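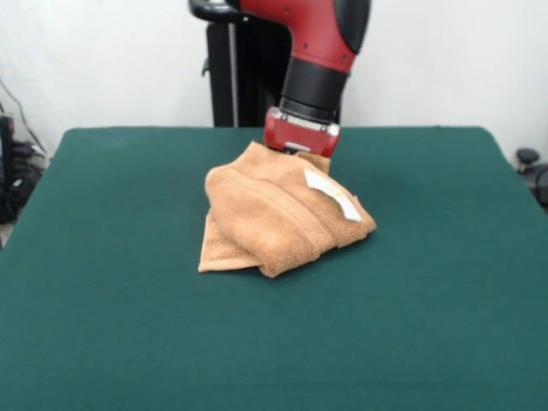 Deltcombe Regional Museum, Collections Care and Exhibit Fabrication

Workshop notebook
Jan 29, 2019
Entry: G. Orozco

Re: Gallery 5 rehang, environmental logging and case seals

Downloaded all loggers from Gallery 5 this morning before the heating came up. Readings run from the close of the Felenthorpe loan to last night. North wall logger is reading high against the psychrometer again, 3.5% RH at mid-range. Salt check in the sealed jar gives the same offset, so the sensor has drifted and the wall is not damp. Pulled it, tagged it for recalibration, swapped in the spare from the textile store. Correction applied to the north wall column only. Raw file kept.

Corrected RH in the gallery sits between 44 and 52%. Inside the medal case (case C) it is flatter, 47 to 49%. Inside the uniform case (case F) it follows the room with a lag of under two hours, far too quick for a case that is supposed to be gasketed.

Case F leakage. Repeated the CO2 decay test with the door clamped and then unclamped. Clamped, the decay curve is acceptable. Unclamped, it drops off within the first hour. Gasket is compressed flat along the hinge side and has pulled out of its channel at the lower corner. Old adhesive comes off with a spatula, no solvent needed. Will re-line with silicone D-profile, same section as case C. Have 12 m on the roll and need a bit under seven.

Hinge pins also worn. Door drops 2 mm at the free edge. Shimmed for now with brass. Proper pins to be turned when the lathe is back together.

Silica gel: reconditioned three trays to 48%, weighed in and out. Tray 2 short on weight, topped up from the Pramondale batch. Do not mix in the older indicating gel, it is to go out with the next chemical pickup.

Lighting. Measured at object height on the uniform plinth: 71 lux with the two end spots on, 49 with them off. Limit for the wool and dyed facings is 50. End spots stay off until the neutral density filters arrive. Label panel is still readable at 49 if you stand square to it. Curatorial has been told and would like it brighter. Lux-hours to date on the left tunic are within the annual budget, but there is no slack for evening openings before April.
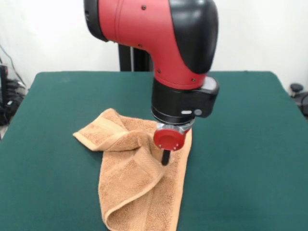
Vol. 5, p. 366

Mounts. Second torso form padded out with polyester batting and covered in washed cotton jersey. Shoulder slope was too steep for the officer's tunic, so took out one layer on each side and rebuilt toward the neck. Collar now sits without strain on the hook. Left cuff still needs a support roll. Stitched, no pins anywhere on this one.

Medal board for the Kakakhel bequest: test fit with the dummies cut from 3 mm card. Spacing works on the upper two rows. Bottom row fouls the label rail by 4 mm. Options are to move the rail or shorten the ribbon drop, and the ribbon drop is not ours to change. Moving the rail. Brass clips to be sleeved with heat-shrink polyethylene tubing before anything real goes near them.

Oddy results back for the new board fabric. Silver and copper coupons clean, lead has a faint bloom at one edge. Rated temporary use only. Two of the campaign medals have lead-alloy mounts, so the fabric is out for that case. Ordered a sample of the undyed version for retest.

Inventory reconciliation. Database gives 3,862 objects in the military history series, of which 1,689 have a shelf location checked since the move. Bay 9 is next. Found two belt buckles boxed under one number, split and relabelled, condition notes added. Colour transparencies in the same bay should not be there at all and have gone to cold storage.

To do:
Gasket on case F, then repeat decay test unclamped
Send north wall logger for calibration
Chase filters
Cuff roll on form 2
New holes for label rail, case C
Return torque driver to the exhibits bench

Decay test will need up to 24 hours with the gallery door shut, so book it with front of house first.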